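Cedar House canteen to reopen with reusable tableware scheme

The staff and visitor canteen at Cedar House will reopen in January following a refurbishment of the kitchen and dining area. The work was carried out by Celano and included new flooring, a wider serving counter and improved access from the Flores Street entrance.

From the first day of service, disposable cups and plates will no longer be supplied. Meals and hot drinks will be served on reusable tableware, which should be returned to the trolleys beside the main doors after use. Customers may continue to bring their own cups, provided that these are clean and have a flat base. 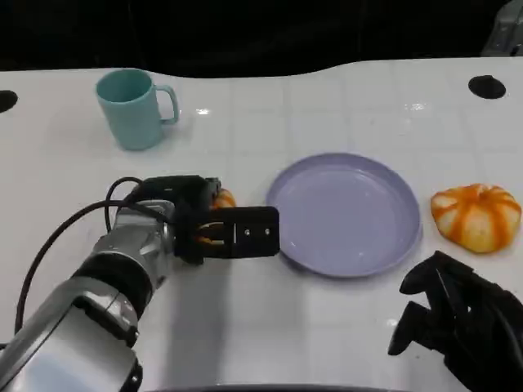
The change follows a trial held last year in the smaller café on the second floor, in which 221 members of staff took part. Of those who completed the survey at the end, 113 asked for the scheme to be extended to the whole building. The most common concern was the time taken to return items during the lunch period, and a second collection point has been added as a result.

Elvira Huanca, Head of Building Services, said: "We are grateful to colleagues for their patience while the kitchen was closed. The new arrangements will reduce the amount of waste leaving the building and will give people a more comfortable place to eat."

Seating has been increased by 34 places. Hot food will be available from 11.45 am until 2.15 pm, and drinks and cold items until 4 pm. Prices will stay the same until the end of March.

The temporary food service in the Vurkenov Room will close when the canteen reopens, and the room will again be available for meetings. Bookings and questions about access should be sent to Renzo Cirillo at the Building Services desk, extension 19.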